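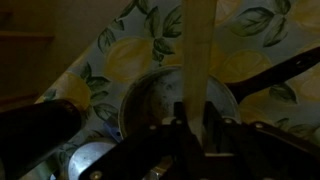 Flullville, 4/15/26

Kaswood opened its doors for the spring open day and I went over from Ridden on the early bus. The ride takes 43 minutes if the bridge is clear, and it was. From the stop you walk back past the feed store and turn in at the second gate. There is parking behind the barn, but the field was soft and cars were being sent to the school lot.

Kaswood is a farmhouse with two additions. The older part is the front, and the kitchen is in the first addition at the back. Admission was 4 dollars, paid at a card table on the porch, and for that you got a folded sheet with a floor plan. The plan is accurate except for the pantry, which is drawn on the wrong side of the hall.

I had been once before, in February, when only the front rooms were open and the heat was off. This time the whole ground floor was open and most of the upstairs.

The front rooms are what you would expect. A parlor with a piano, a small office, a dining room with the good plates behind glass. I spent maybe ten minutes there. The people who had come in with me mostly stayed for the piano, so I had the back hall to myself for a while.

The kitchen nook is the part I would send people to see. It is a dim little corner even in the middle of a bright day, with a table, wooden chairs and an upholstered bench along the wall in a brownish-orange fabric. The tablecloth is a light print in yellow and green, and the cooking pot on it has a thin rim worn gray. I like a house where the pots look cooked in. We have one much like it at home and it is the only one that doesn't scorch oatmeal.

Several of the dishes at Kaswood came from a sale at the old Garrido store, which closed years ago and used to sell everything from stove parts to school shoes. The sheet says 81 pieces were bought in one lot. It doesn't say which pieces, and I would have liked a list, or small tags on the shelves.

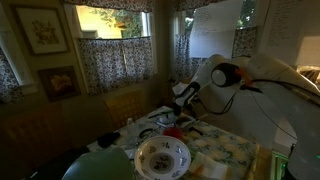
My favorite was the white bowl with the dark leafy sprigs around the inside and a round design at the bottom. It is the kind of bowl where the pattern only shows up once you have finished your soup. I don't know if it was part of the Garrido lot. There was nothing about it on the sheet.

The nook is close quarters. If you are wide in the shoulders or carrying a bag, leave the bag on the porch. I went in sideways past the bench and came out the same way. A family behind me had a stroller and had to fold it in the hall, and that held up the line.

From the kitchen you can go upstairs by the back steps, which are steep. The bedrooms are small and cold. One had a quilt display with 30 squares, each from a different household in Flullville, and the stitching on some of them was very fine. There was a rope across the door so you could only see the near side of it. The sewing room next door had better light and a good cutting table, but the machine was out for repair and there was just a card with its name on it.

I came back down and went through the kitchen again on the way out.

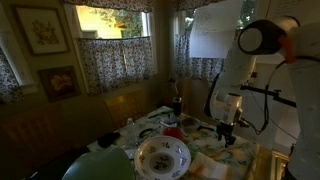 The windows are what give the nook its look. They have floral cafe curtains over the lower half, and the middle one has a matching kind of valance across the top. Over the curtains you get green leaves and the pale yellow wall of the building next door. On the left wall are two framed pictures, one above the other. The upper one is a small botanical print with a wide dark frame and a light mat. The lower one is darker and I wouldn't swear to what it shows – something reddish-orange, a flower or a bird.

I priced curtains like those when I got home. Ready-made ones come too short for our windows, so it will be yard goods and an evening at the machine.

Lunch was in the barn. Bean soup, rolls and two kinds of pie, and you paid by the plate. The rhubarb ran out before noon. Coffee was weak but they kept it coming. There was a plant table next to the pies and I bought a tray of parsley and a rosemary that had been sitting too long in its pot.

A few practical notes. The restroom is in the barn and there is none in the house. The gravel between the two is rough for wheels or a cane. The front steps have a rail on the left side only. The last bus back to Ridden goes earlier than you would think, so check the board at the stop when you arrive. I caught it with the parsley on my lap.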